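Share this item (8) | Comments (5)

Workshop notes: processors out, cleaned and back in

The desktop refurbishment bench at Pamness has moved on from cases and power supplies to bare boards. Up to 1,000 office machines are due through the workshop under the Clastari reuse scheme, and a good share of them will be tested with the motherboard out of the case. Shahram Ranjbar has rewritten the bench sheet for this stage. The main points are repeated below for members who help at the Tsai site, where the old sheet is still pinned up.

Removing the heatsink. Slacken the heatsink screws a turn at a time, working across the diagonals. If the heatsink does not lift, twist it gently a few degrees each way. Do not lever against the board. On older machines the paste will have set hard and part of it usually stays on the processor.

Cleaning. Use isopropyl alcohol and a lint-free cloth. Wipe the lid of the processor while it is still clamped in the socket, so that no residue can reach the contacts. A second pass with a clean piece of cloth is normally enough. Discolouration that remains after that can be ignored. Scrapers, including plastic ones, are no longer on the bench.

Opening the socket. Press the retention lever down, move it sideways clear of its catch and let it rise under control. Raise the load frame. Lift the processor straight up by its edges and place it in a tray, lid upwards. Where the socket has contact pins, check them under the magnifier before anything else is done. A board with bent pins goes on the Nilell shelf with a yellow label.

Memory. All modules come out before the first power test. They are tested separately and the slots are blown through with the hand bulb. Several boards have slots on both sides of the socket, and the lever can lie close to the slots on one side, so the modules on that side should be removed first.

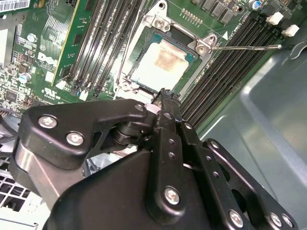
Page last changed: July 26, 2018

Dell board with the processor still in its socket and a patch of dried paste left on the lid. The lever extends over the right-hand memory slots.

Refitting. Match the corner mark on the processor to the mark on the socket, lower it without pushing, close the frame and then the lever. Some resistance from the lever is normal. Resistance before the frame is down is a fault and the processor should be taken out again. Apply fresh paste only when the heatsink is ready to go on.

Records. Write the board number and the processor marking on the job card before pasting, as the marking cannot be read afterwards. Card 2,117 came back in January with neither filled in and the heatsink had to come off a second time. Corrections to the sheet go to Behrouz Azimi.

5 comments

Get the workshop newsletter by email. You can unsubscribe at any time.

Recent items
Sorting mixed memory modules
Job cards: what the columns mean
Power supply testing, revised limits
Parts wanted at Tsai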